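How a School or Library Plans to Buy a Robot
An explainer for young readers, prepared by the Zencombe Learning Center

Buying a robot takes planning. A family that wants a new refrigerator first measures the kitchen, looks at prices, and asks how long the machine should last. A school, a library, or a museum does the same things before it buys a robot, and it usually needs several months to do them.

This page explains the main steps. Words that may be new to you are explained as they come up.

Start with the job
The first question in any plan is, "What do we want the robot to do?" The answer should be short and clear. "We want a helpful robot" is too loose. "We want a robot that can pick up toy bricks from a table and put each one in the bin of the same color" is much better, and it is the job chosen for the Zencombe plan.

A clear job tells the planners what kind of machine to look for. Sorting bricks calls for arms and for grippers, the parts that work as the robot's fingers. It does not call for wheels or legs, so the center does not have to pay for them.
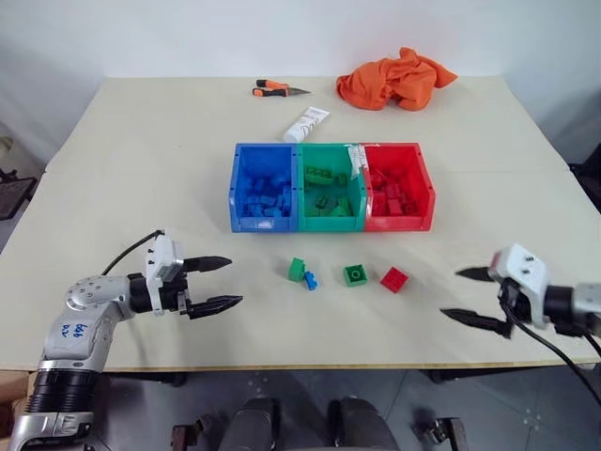 Finbarr Lynch asked whether one arm would do the same job for half the money. The question is a good one, and planners should always ask it. One arm does cost less than two. However, a single arm may not be able to reach every part of a wide table, and it has to finish with one brick before it can go to the next. The Zencombe plan lists both choices, with a price beside each, so that the people who decide can compare them.

Make a budget
A budget is a plan for money. It shows how much there is to spend and what it will be spent on. In a robot budget, the robot is only one line. Other lines are easy to forget:

Table. It must be steady and wide enough for the arms to reach across.
Bins and bricks. The center set aside $20 for bins and used bricks it already had.
Spare parts. Gripper fingers wear down with use. The center set aside $300 for these and for extra cables.
Training. The adults who run the robot must learn how to start it, stop it, and keep people safe near it.
Power. A robot uses electricity whenever it is switched on.

When all the small lines in the Zencombe budget were added together, they came to $1,072. That amount did not include the robot. A group that plans only for the price of the machine could find itself with a robot and no money left to run it.

Ask for quotes
A quote is a written price from a seller. The center asked two sellers, Mendell and Vono, for quotes. Each was given the same description of the job, so that the answers could be compared fairly.

A careful buyer reads more than the total at the bottom of a quote. Is delivery included? Who fixes the robot if it breaks, and how long will that take? Is there a warranty - a promise from the seller to repair or replace parts for a certain time? A cheaper robot with no warranty can cost more in the end.

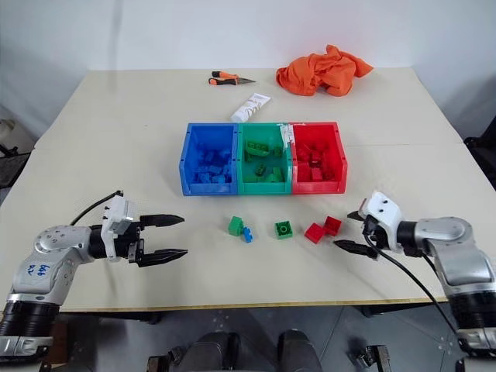

One reader wrote to ask why the center does not simply rent a robot for a month and give it back. Renting is a sensible choice for a short project. The renter pays a smaller amount each month and does not have to store the machine afterward. For a robot that will be used year after year, the monthly payments can add up to more than the full price. Planners work out both totals before they choose.

Plan a test
Before paying, a buyer may ask to see the robot do the real job. This is called a trial. The Zencombe trial was planned for a Saturday, when the main room is free. The planners wrote down in advance what they would look at: whether the robot picks up a brick without dropping it, whether it chooses the right bin, and how long each brick takes.

Trials should include the hard parts of a job as well as the easy ones. Reaching into a bin that already holds a pile of bricks is harder than reaching for one brick on an open table, because there are walls on every side and the bricks may be touching.

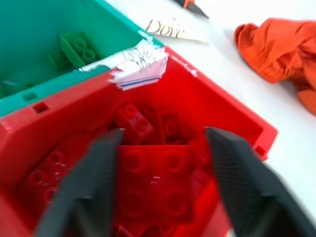

Gripper fingers at the red bin.

Think about the years ahead
Equipment grows old. Planners make a guess about how many years a robot will be useful and put a little money aside each year for repairs. They also choose one person to keep a log, a notebook where every problem and every repair is written down. The log for this plan will be kept at the front office in the Jafarzadeh Room and will be open to visitors.

Try it yourself
Think of one job at your school that a robot arm might do. Write the job in a single sentence. Then make a list of everything you would need to buy besides the robot, and ask an adult to help you find a price for each item. Add the prices together and write the total at the bottom of the page.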